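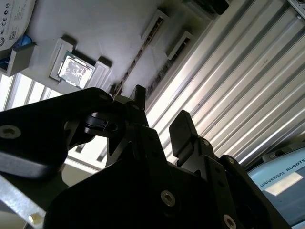
October 11, 2025

I've now lived with the Bogdan bench pack since January, so it's about time I wrote it up. It's a spiral-bound guide to good practice for small robot cells that handle electronics, plus a set of wipe-clean checklists and a roll of stickers. Callulside publish it, Roos Desmet wrote it, and it cost us £247 including delivery to Torport. Yes, that's a lot for a spiral-bound book. I moaned about it at the time and I'm going to moan about it again further down.

We take desktop PCs apart and put them back together with two arms, mostly processors and memory, and before this our house rules were a page of typing taped to a cupboard door. Half of it was about tea. The other half said things like "be careful with the pins", and I wrote that bit, so I can't blame anyone else!

The guide has 12 chapters and you can read one in a coffee break. The language is lovely and plain. She says "stop the arm" when she means stop the arm, and when a rule is only her own preference there's a little grey P in the margin. I wish every standard I've had to wade through did that. The full safety standards still have to be read by whoever signs off your cell, by the way, and the guide says so on its first page. It's a working companion for the people at the bench. If you buy it hoping to skip your risk assessment, you'll be cross.

Best chapter by a mile is the one on sockets. Her order of work is: retention frame fully up, check the socket by eye, check that the processor is square in its pocket, and only then let the arm go anywhere near it. We used to do the eye check last (if we did it at all), when the arm was already hovering and in everybody's way. Swapping the order cost us nothing. There's also a good strict rule that no hand goes into the case while either arm is enabled, even if it's only to nudge a cable. I've been guilty of the quick cable nudge. I've stopped. 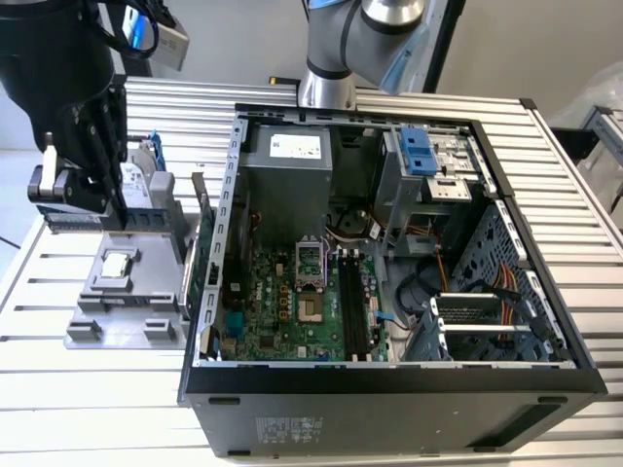 *Tower on its side with the socket frame up and both memory slots empty; the processor is in its pocket in the grey fixture on the left.*

The chapter on fixtures is nearly as good. One part, one pocket, and nothing parked in a pocket that was shaped for something else. She wants parts to sit at the same angle every time and wants you to draw the tray layout on the checklist before you teach a single position. I thought the drawing was a faff. Then I did one and found that two of us had different ideas about which way round the memory went, so fair enough, Roos, you win that one.

Cables get their own chapter and it's a bit thin. There's a decent paragraph on tying back the loose power leads inside a case before the arm starts, and a sensible one on leaving slack at the wrist, then it sort of wanders off into colour coding. I'd happily swap the colour coding for more about what to do when a case arrives with leads lying all over the board, as they always do in ours.

Now the checklists. The cards are brilliant, thick and matt and easy to read under our lights, and the daily one takes me less time than finding the pen. The stickers are rubbish. The corners lift, and I don't want anything with a lifting corner near a gripper. We've gone over to Vivby labels for marking the pockets and the stickers live in a drawer.

A word about the logbook pages at the back. You're meant to note every cycle where somebody pressed stop, and why, in one line. We've logged 1,058 cycles so far and I'd say it's the habit I'd keep if I had to throw out all the rest. Reading back over it I could see that most of our stops came straight after a change of tray or a change of shift, and that's where we now do a slow run at low speed with a person watching. That slow run is in the book too, chapter 3, and I'd skimmed right past it the first time.

Grumbles, then. The price. No index, in a book you're supposed to grab in a hurry! The spiral catches on my sleeve. And it assumes one arm per bench nearly all the way through, with only a page and a half on two arms sharing a space, when that's exactly where we wanted hand-holding: who moves first, who waits, where each one parks. We've written our own card for that and stuck it in with the rest.

Would I buy it again? Yes, with a sigh at the till. If you've got one arm and a tidy bench you might manage with a borrowed copy and an afternoon of note-taking. With new people joining every few months, as we have, get your own, and buy the spare set of cards while you're at it as ours are already covered in marker that won't shift.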